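Wet bench notebook - Stetemlow workshop
March, entry 2
Started 8:40 am

Carrying on with the basin and clips. Last entry stopped at the drain fitting, which has since been re-seated with new putty and held overnight. No drip onto the paper towel in the cupboard. Leaving the towel there for another week anyway.

Purpose today: sort out how small items get hung and drained at the white basin. At the moment brushes, filter cloths and the sample bags all end up lying in the bottom, and the cloths in particular dry stiff and stained along whatever edge was lowest. Vy Đào suggested ordinary pegs on a line across the basin. Cheap, replaceable, and we already have a tub of them from the Movden job.

Basin surface first. Cleaned with dish soap and a soft cloth, rinsed, then wiped with dilute vinegar for the scale near the tap. Rinsed again. Did not use the cream cleanser. It was used on the old basin at Kakgate and after a year the glaze had gone dull in a ring and held dye. The present one still has its full gloss and I would like it to stay that way. Checked for scratches by moving a hand lamp low across the curve. Found one grey mark on the back slope, which came off with a plastic eraser, so metal transfer and no damage to the glaze.

Then the clips. Requirements as I see them:

Must hold a wet filter cloth without creeping.
Must not mark the glaze if dropped or dragged.
Must not rust onto the cloth.
Should be a colour that shows up against white, so they get picked out before the plug is pulled.

Red plastic meets the last one without any argument. The clear ones in the same tub are to go elsewhere. I lost one in the basin within five minutes of starting and found it with my thumb.

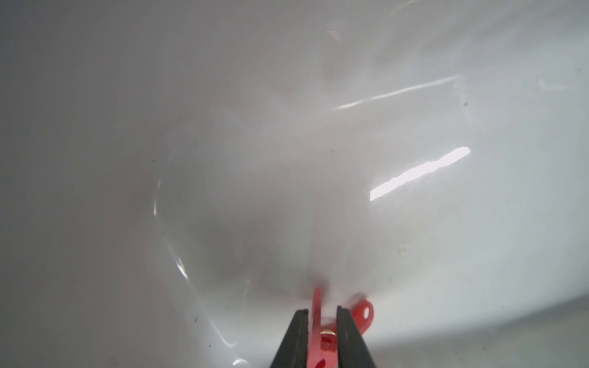
Rub test was done with the plastic tip only, light pressure, 10 strokes along the side wall where the curve starts to steepen. Wiped with a damp white cloth after and looked for colour. None on the cloth, none on the glaze. Repeated with a pinch of fine grit in the water, to be fair to the way the basin gets used on a bad day. Faint line this time, gone after a soapy wipe. I put that down to the grit. Conclusion for practice is to rinse the basin before hanging anything, whatever the clips are made of.

Hold test. Filter cloth folded once, soaked, hung from a single clip on the line. Slipped at the corner after a few minutes. With 2 clips per cloth, one at each corner, no movement by lunch. Sample bags are fine on one. Brushes are fine on one if gripped by the bristle end of the handle, but the round-handled ones turn and drip onto the bench behind. Those should go back in the jar.

The metal parts are the weak point in every clip of this sort I have used. Put a few in a beaker of tap water with a lid on and a few in salt water, labelled, on the window shelf. Will look at them at the end of the month. If the salt ones stain we keep them for dry work and look for something with a stainless or all-plastic closure.

Line height. First try was too low and the cloths touched the bottom of the bowl, which defeats the purpose. Raised it to the second hook. Cloths now hang clear, and the drips land on the slope and run to the drain. Anything higher and they splash the tap body. Line is the braided nylon left on the 2000 m spool, so no shortage there. Knotted at the left, cleat at the right, so it can be dropped when somebody needs to wash a tray.

Lighting over the basin is still a nuisance. The overhead lights reflect straight off the glaze, and small flaws disappear unless you move your head or use the hand lamp. Asked whether a diffuser could go on the nearest fitting. Vi has a spare sheet of opal acrylic that may fit if trimmed.

To do:

Trim and fit diffuser, check colour of cloths under it.
Tin with a lid for the red clips, on the left of the basin.
Note on the cupboard door: rinse basin first, no cream cleanser.
Check beakers on the window shelf.
Ask Vy whether the bigger pegs from Movden are still in the store, as they might grip the folded cloths in one go.

Added 4:15 pm - cloths dry and soft, no hard edge. Slight peg mark at both corners, not a problem for filtering but don't use them for the dye blanks. Sample bags still damp in the seams. Turned them inside out and hung them again.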